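Bemness Bat Survey, progress report to the Lorente Fund, February 2021

The roost count at Brindine is finished. We logged 1376 bats at 14 sites.
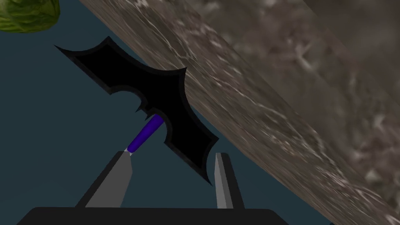

School visits resumed in August, led by Leandro Carrasco. Pupils learn to tell wings from ears on a plain outline, and a black bat shape with scalloped edges and two small points for ears is enough for that. We spent $400 on printing.

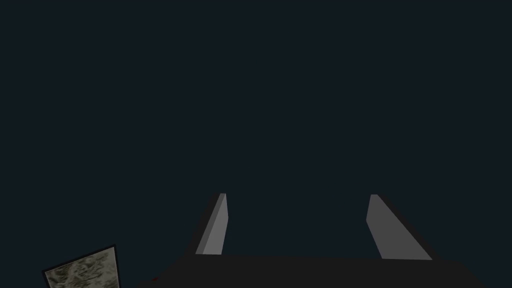
Krum Stojanovska has checked 13 of the sites again. The last needs a key from the landowner.

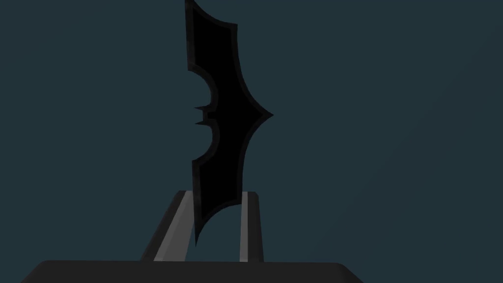
We expect to send the final figures with our next claim.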